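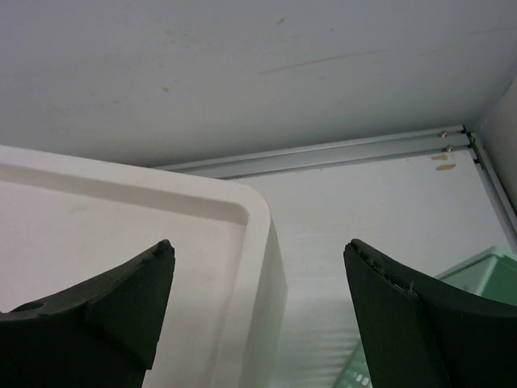

How Long Does a Library Book Stay Out? Late Returns at the Flurkbridge Public Library

Chalerm Phromma and Lilibeth Maglaya
Final report, Intro to Statistics

1. Why we picked this

Our first topic was sleep, and so was everyone else's. Our second was whether people walk faster in the rain, which fell apart when April stayed dry for the whole collection window. Library fines were topic three. One of us owed the Flurkbridge Public Library money at the time, and we will leave the reader to guess which.

Flurkbridge stopped charging late fines two years ago. The argument at the time, carried on mostly in the letters page of the Nilsuwan Courier, was that without fines the books would never come back. One letter predicted bare shelves by Christmas. We wanted to know if people return books later than they used to, and if so, by how much.

2. Data

The library gave us a spreadsheet of 2,000 loans with all borrower information removed. Half came from the last year of fines and half from the first full year without them. Each row had a checkout date, a due date, a return date and a category (adult fiction, adult nonfiction, kids, large print, other). "Other" includes cake pans, which the library lends out and which we had not known about until this project. They have excellent return rates.

We dropped 117 rows. Most had no return date, and a few had a return date earlier than the checkout date, which we were told happens when a book is scanned at the wrong desk. Dropping the rows with no return date is a real problem and we come back to it in section 5.

3. Method

For each loan we subtracted the due date from the return date. Early returns came out negative. We compared medians for the two years, because the mean was being dragged around by one copy of a book on beekeeping that came back after more than a year. We then ran a permutation test on the difference in medians, shuffling the year labels and checking how often chance gave us a gap as large as ours.

The first version of the code took all of a Saturday and gave a beautiful result, strongly in favor of fines. It also had the two years labeled backward. We fixed this before the presentation, though not before telling several people.

4. Results

The median book in the fines year came back on its due date. The median book in the no-fines year came back one day late. The test says the gap is unlikely to be chance. Whether one day is a crisis depends on who is writing the letter.

The spread was more interesting to us. With fines, there was a pile of returns in the last two days before the due date, then a sharp drop, then a long thin tail. Without fines the pile is flatter and slides to the right, but the tail gets shorter. The share of books more than 8 weeks late went down. Our guess is that once a fine got big enough, people hid from the library, and now they have less reason to. The data can't show this. It fits what Lilibeth's aunt told us about a cookbook, but she is a sample of one.

Kids' books were the latest category in both years. Large print was the most punctual. We had only 13 large print loans in the second year, so please don't quote us on it.

5. Problems

By removing loans with no return date, we removed the very books the letter writers were worried about. Someone who never returns a book does not show up in a study of how late books are returned. Our instructor pointed this out at the draft stage, in red. We would redo this as a survival analysis, where a missing book still counts as "not back yet," if we knew how to do one.

We also can't separate the end of fines from the reminder texts, which started the same fall. And this is one town. The library in Jiston still charges and might make a good comparison, but it didn't answer our email.

6. Who did what

Chalerm cleaned the data and wrote the code, both times. Lilibeth made the charts and wrote sections 1, 4 and 5. Section 3 was written together, with some disagreement over the beekeeping sentence.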